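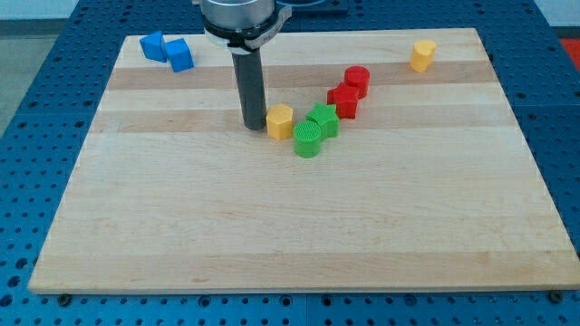
Grikow Breadboard Corpus

A text dataset of 1,241 opinions about chopping boards, collected from letters columns, community newsletters and the comment threads under recipes for pumpkin soup. Current release: 3 July 2021.

What's in it

Each record is one person telling other people how to look after a piece of wood. There are 1,241 of them, in English, mostly Australian with a New Zealand minority that is noticeably politer. Records run from a single word ("Vinegar.") to a four-page letter on the subject of a brother-in-law and a dishwasher. The long ones are worth your time. The short ones are most of the data.

Fields

record_id – an integer. Gaps in the numbering are records withdrawn at the writer's request. Please don't go looking for them.
text – the opinion, spelling left as found.
topic – one of oiling, washing, sanding, warping, smell, gluing, other. "Smell" is nearly all onion.
stance – for, against, or furious. We tried a five-point scale and the annotators kept using the ends.
source_type – letter, newsletter or comment.
timber – the timber named by the writer, if any. Not checked. At least one record describes camphor laurel in loving detail and calls it pine throughout.
oil – the oil recommended, if any. Free text. Olive oil has been left in, though it hurt us.

Splits

train: 1,000 records
test: 241 records

There is no validation split. Carve your own out of train, as you would have done anyway. Records by the same writer were kept on the same side wherever we could tell, and writers who sign off "Disgusted, Grikow" were treated as one person. This may be unfair to the town.

How it was collected

Newsletters came from the Grikow library's vertical files, scanned at the library on a machine that dislikes coloured paper. Anything printed on the goldenrod stock popular in the nineties was typed in by hand. Comments were gathered with permission from Prarico, a recipe site whose moderators seemed relieved that somebody wanted them. Letters were sent in after a notice we ran in September, which asked for "brief thoughts".

Annotation

Two annotators labelled everything and a third settled the arguments. Agreement on topic was good. Agreement on stance was good once "furious" existed. The guidelines are in guidelines.txt and include a page and a half on whether beeswax counts as an oil. For our purposes it does. Send complaints to the usual address, where they may end up in the next release.

Common positions, for orientation

1. Edge grain against end grain. Supporters of end grain write longer letters and own more knives. Supporters of edge grain point out that theirs cost less and is still flat.

2. Stripes. Contrasting strips of darker timber are held to be either handsome or showing off. Very few writers are neutral, and those few are selling boards.

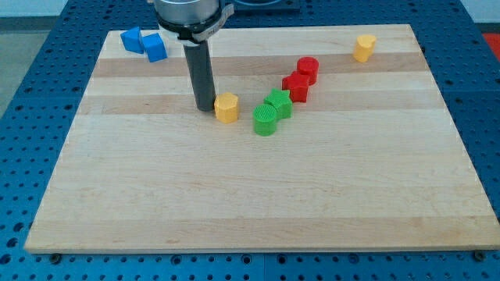

3. The dishwasher. 96 records mention it. Two are in favour, and both have been checked for sarcasm without a firm result.

Known problems

The corpus leans heavily towards people who write letters. Contented owners are missing almost entirely, so do not use it to estimate how Australians feel about their chopping boards in general. Nothing in it is food safety advice, and some of it is close to the opposite.

Files

boards_train.csv
boards_test.csv
guidelines.txt
CHANGES.txt

Licence

Free for research and teaching. Commercial users should write first, preferably briefly.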